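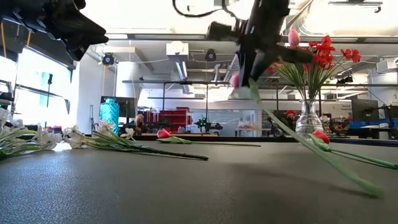 Walberg Stem Tape, half-inch, moss green

I'll start with the thing people email me most: yes, it's supposed to feel like nothing when it comes off the roll. Stem tape only gets sticky when you stretch it. Pull it until you feel it give a little, then wrap, and it grabs onto itself. If you wrap it slack you'll be back here in ten minutes telling me I sold you a roll of crepe paper (it has happened, and we're still friends).

I've carried three brands over the years and Walberg is the one I keep going back to. The old Zisatlow tape was cheaper but it left a waxy film on my fingers that ended up on every ribbon I touched afterward. Walberg leaves a little on a warm day, much less in October when I'm doing most of my wreath orders. I keep a damp cloth next to me and that takes care of it.

What you get

One roll, half an inch wide, 158 feet long, on a cardboard core. Colors are moss, brown and white. Moss is the one shown in the drop-down first and it's the one I'd buy if you only want one – it goes with pretty much any faux stem, even the bluish ones. White is for bouquet handles that are going under satin ribbon.

Item number 191. The box of 12 is item 500, and the price per roll drops quite a bit if you go that way.

How I use it

For a single stem I start right under the bloom, hold the tape at a slant and turn the stem with my other hand. Turn the stem, keep the tape hand still! That one change made my wrapping go from lumpy to decent in an afternoon. For lengthening a short stem, lay a piece of 18-gauge wire alongside it with a good two inches of overlap and tape past both ends.
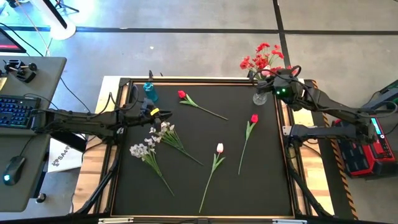 Tips below written by Nesrin Yurt
Owner and faux-flower buyer

Tulips are the ones I get asked about. The soft rubbery kind have a hollow stem that kinks if you look at it wrong, and tape over a kink just gives you a green kink. Slide a wire up the inside first, bend it gently into the curve you want, and then tape only the bottom inch to keep the wire from sliding out. Little white filler sprigs are easier. I bunch a few, tape them once in the middle and once at the end, and tuck them wherever a vase looks thin.

It also works on fresh flowers for boutonnieres and corsages, though I mostly sell to people who do faux. Don't put it on anything that has to drink, so no taped ends in vase water.

Storage

Keep the roll in a zip bag, away from heaters and out of the car. I left a few rolls on a sunny windowsill once and they fused into one very solid green doughnut. Cold makes it stiff, but a few minutes in your pocket brings it back.

Shipping and returns

Single rolls go out in a padded envelope. Orders over $59 ship free, and the box of 12 counts toward that. Unopened rolls can come back any time within a month.

Goes well with

Tarigan wire cutters, small
18-gauge paddle wire, green
Satin ribbon, ivory or sage

Questions about colors go to Natnael Birhane on the order desk – he'll mail you a snip of each if you ask.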